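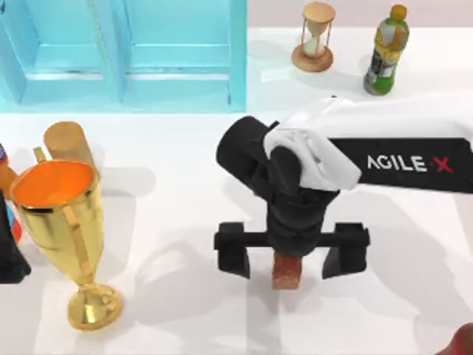

Brerus has brought out its first tooth powder, and the shop at Tradano has it on the shelves from this month. It's a clove and peppermint powder in a glass jar, with no sugar and no added colouring, and it replaces the fennel toothpaste the company stopped making last year. You dip a damp brush in, tap off the extra and brush for two minutes in the usual way. Timing it is up to you: a phone will do, or a glass with sand in it if you like the look of an hourglass with wooden ends, such as the one next to the light blue cabinet. I've been using the powder morning and night for most of December and I'm very taken with it!

The flavour is the big surprise. Clove can be fierce, and the early test batch that did the rounds in the summer certainly was, but the finished version starts off minty and only warms up towards the end (the clove hangs about for a while after rinsing, so perhaps don't plan on orange juice straight away). It foams very little. That feels odd for the first couple of days if you're used to ordinary toothpaste, and then you stop noticing.

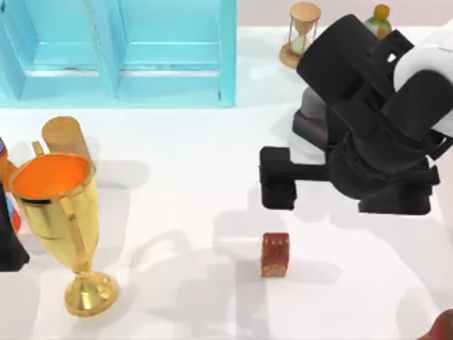 *Hourglass and trophy on a white tabletop.*

A 55 g jar costs £11 and refills come in paper pouches. Tradano will also fill your own jar at the counter, as long as it's clean and has a lid that screws down properly. The counter refills run until 15 minutes before closing, and the shop would like people to stick to that, as the scales have to be wiped down between fillings.

There are two versions. The plain one has chalk, baking soda, peppermint oil and clove. The second, called Alemneh, swaps the peppermint for spearmint and leaves the clove out altogether, which should please anyone who finds the first one too spicy. Fluoride is in both, and it was good to see that printed in large letters on the front of the jar. Plenty of natural powders go without it, and quite often you have to hunt through the small print to find out.

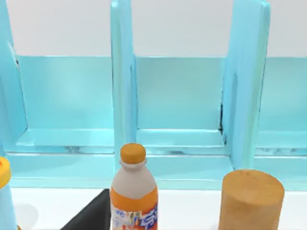
**Orla Kettlewell**

Brerus makes the powder at its Mastau workshop, where the mouthwash and the lip balms are also mixed. The first batch came to 901 jars, with a second due as soon as more spearmint oil has been delivered – the Alemneh jars are the ones most likely to run short. Online orders are open too, though only for full jars at the moment. Pouches will follow once the labels are back from the printer.

A few practical things from the leaflet in the box. Keep the lid on, as steam from the shower makes the powder clump. Use a separate jar for each person in the house, or shake a little into your palm and dip from there. It isn't meant for children under six. If you have sore gums or you've just had dental work, ask your dentist before you change over.

Tradano has small tester pots of both flavours by the till, free while they last, one per customer.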